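Okay, a thread on the Omico hand gripper, for the people who've been asking me since February. I've had the loaner kit for 19 days and it goes back soon, so I'm typing this up while I still have opinions. 1/

Quick background if you just got here: I do demo collection for a small home-robotics shop. We don't drive an arm around with a joystick. We hold a gripper in one hand, do the chore ourselves, and the recordings go to training. So what I care about is how the thing feels at hour three. 2/

What comes in the case: the gripper, 2 sets of finger pads, a charging cable, a wrist strap I never used, and a card with a link to the setup guide. The guide is decent! Whoever wrote it has clearly watched a person get stuck on the pairing step. 3/

Setup took me 39 minutes the first time, and most of that was calibration. You open and close the fingers while the app makes up its mind. Second time was way faster (I'd stopped arguing with it by then). 4/

The fingers are the best part, so let me gush. They're padded, with a textured patch set inside a thick rim, and they close up really evenly. I picked up a paper cup without crushing it on my first day, and I am not a delicate person. My old Mekonnen unit would have flattened it. 5/
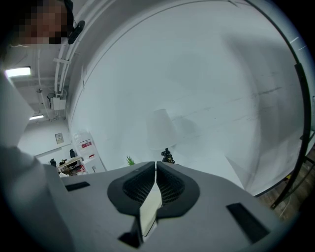
Omico in hand by the white backdrop, fingers closed. Lamp and plant behind.

Soft stuff is where it gets fussy. Dish towels, fine. A thin fitted sheet, nope – the pads slide right over it unless you pinch a corner and kind of roll your wrist. I got the hang of it, but my recordings from the first few tries look like I'm trying to wake the sheet up. 6/

Weight! People keep DMing me about weight. It's lighter than the Mekonnen and the balance is better, but it still wants to tip forward when you reach up to a high shelf. By the end of a long session my thumb knows all about it. Take breaks. Switch hands if your protocol lets you (ours doesn't, sigh). 7/

The body is a matte gray plastic and I like it a lot. Doesn't get slick, wipes clean, and I've knocked it on a table edge more times than I'm telling Omico. One scuff so far. 8/

Now the gripes. The app dropped the connection 5 times over the whole loan, and twice it ate the take I was in the middle of. It does save what it had up to that point, but a lamp move that stops halfway through is no use to me. 9/

Also the finger pads are a pain to swap. There's a little catch on each one and you need fingernails. Kamala Thomas at Stollby, who runs the loaner program, told me to press and twist instead of pulling. Works great. Please put that in the guide, Kamala!! 10/

A few of you asked how it stacks up against the Aritz. I only had one afternoon with an Aritz, so grain of salt. Aritz has the nicer app by a mile. Omico has the nicer hand. For picking up small round things I'd take the Omico every time, and for long days too. 11/

Would I buy it? For the shop, yeah, I've put in a request for 3. For a hobby setup at home I'd wait and see if the next app update fixes the dropouts. Stollby does monthly rentals too if you want to try before you commit. 12/

Going to do one more batch of cups and cutlery before I box it up. If you want me to try something specific, tell me tonight – I'm packing it in the morning. 13/

Last updated 9:40 pm
39 reposts · 19 comments

Comments

gearbox_lu: Try a zipper! Mine can't do zippers at all and I want to know if it's me.

patchpanel: Same dropouts here. Turning off battery saver on the phone helped a lot, didn't cure it though.

mornings_w_tess: "trying to wake the sheet up" ok that's my whole job

Kamala Thomas: Press and twist is going in the guide, promise. Send me the times of those two lost takes and I'll pass them along.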